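Skip to main content
News / Press Releases / Student Robotics Challenge

FOR IMMEDIATE RELEASE
February 15, 2018

Kapoor Technical College Opens Student Robot Simulation Challenge to Area High Schools

Kapoor Technical College will open its student robot simulation challenge to high school teams for the first time this spring, the college announced today. The contest, called Postumari, has been limited to students enrolled in the college's own robotics course until now.

Postumari is held entirely in software. Teams write programs that control a two-armed robot inside a simulated home and are scored on how well the robot handles ordinary household jobs, such as opening doors, picking up small boxes and putting things away. No team needs to own a robot. A school computer lab with a recent graphics card and an internet connection is enough to take part.

The challenge grew out of a class project at the college. Students in the second-year robotics course were asked to build rooms for a simulator and then trade them, so that each group had to program a robot for a space it had not designed. The rooms from that course are now the base of the Postumari set. Students have added to it each term, and the library currently holds 1,054 separate objects that can be placed on shelves, in closets or on the floor.

The simulator itself is named Zotis. It was written by students and is kept up by the college's robotics club, which meets in the evenings during the school year. Zotis models contact between the gripper and an object, the swing of a door on its hinges and the weight of what is being lifted. Small, light objects remain a hard problem for most teams — a cardboard box that weighs almost nothing is easy to knock away and hard to hold. The club plans to release an updated version of Zotis before the high school round begins.

Up to 40 high school teams will be accepted. Each team may have as many as six students and must have one teacher or other adult sponsor. There is no entry fee. Teams that are accepted will receive a copy of the simulator, a written guide and a set of practice rooms. The rooms used for scoring will be kept back until the day of the event.

Each team will get 90 minutes of scored run time, split across three rooms. Points are given for finishing a job and taken away for dropped objects and for bumping walls or furniture. Teams may use any programming language that Zotis supports. Code must be written by the students, although published libraries are allowed if they are listed in the entry form.

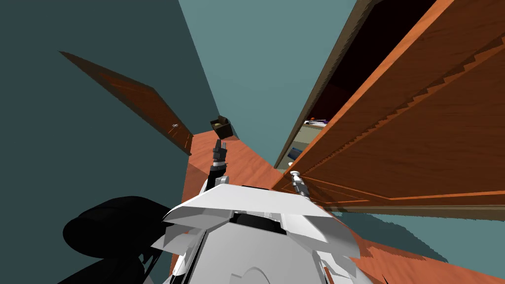 A two-armed robot at work in a simulated room, with a small open box in the air beyond one gripper.

Nimonix, a local maker of warehouse equipment, is sponsoring the high school round. The company will provide $500 for the winning team's school, to be spent on classroom materials, and will host a tour of its plant for the top three teams.

Students from the college course will serve as mentors and will answer questions on an online message board. They will not write or correct code for any team. The college division of Postumari will continue on its usual schedule, with its final round in October.

Entry forms and the full rules are available from the robotics office at Kapoor Technical College and on the Postumari page of the college website. Schools that have not offered a programming class before are welcome to apply.

About Kapoor Technical College
Kapoor Technical College offers two-year degrees and certificates in robotics, machining, electronics and computer networking. Day and evening classes are available.

Media contact: Office of Communications, Kapoor Technical College

###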